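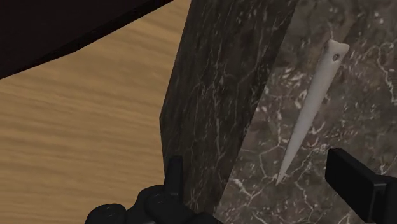 4. Setting up your pin display case

This section is for the Grevum wall case in both colours, grey and cherry. If you have the folding Lodhi album, please go to section 5.

Before you begin, check that the case is complete. The screws and the small key are in a paper envelope behind the felt board. Many collectors throw away this envelope together with the packing, so please look twice.

4.1 Hanging the case

1. Choose a wall where the sun does not come directly. Enamel keeps its colour quite well, but the printed pins from park events become pale after one summer.
2. Hold the paper template to the wall and mark the two holes. The distance between them is 70 mm.
3. Drill the holes and put in the plugs.
4. Turn in the screws, but leave the heads standing out a little from the wall.
5. Hang the empty case and push it gently down until it sits.

Caution: Never hang the case when the pins are already inside. A full case is much heavier than it looks, and the glass door can open by itself.
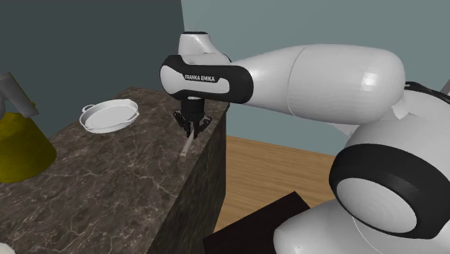
Robot arm over a marble countertop.

4.2 Placing the pins

1. Open the door with the key and take out the felt board.
2. Lay the board on a towel with the felt side up.
3. Start with the biggest pins in the centre. Each row has place for 18 pins of normal size.
4. Press the post straight through the felt and close it from behind with a flat locking back. The rubber backs that come with most park pins are too thick, and the board will not slide in again.
5. Slide the board into the case and lock the door.

Note: Pins with moving parts (spinners, sliders, danglers) need more space. Leave one place free on each side.

Note: The felt can carry 200 pins without bending. If you want to show more, we recommend a second case and not a second layer.

4.3 Adding your pins to the Fliscombe list

The Fliscombe list is the printed booklet in the box. It contains 1,944 pins from the holiday and anniversary series, sorted by park and by year.

1. Find your pin by the number on its back stamp.
2. Make a cross in the first column if you own it, in the second column if you have it for trading.
3. Write pins without a number on the empty pages at the end.

A new list comes every January. You can order it from the Prendside shop with the card on the last page, and old crosses must be copied by hand.

4.4 Cleaning

Wipe the glass with a soft, dry cloth. Do not spray any cleaner when the door is open. For the felt, use a clothes roller and take off the pins first.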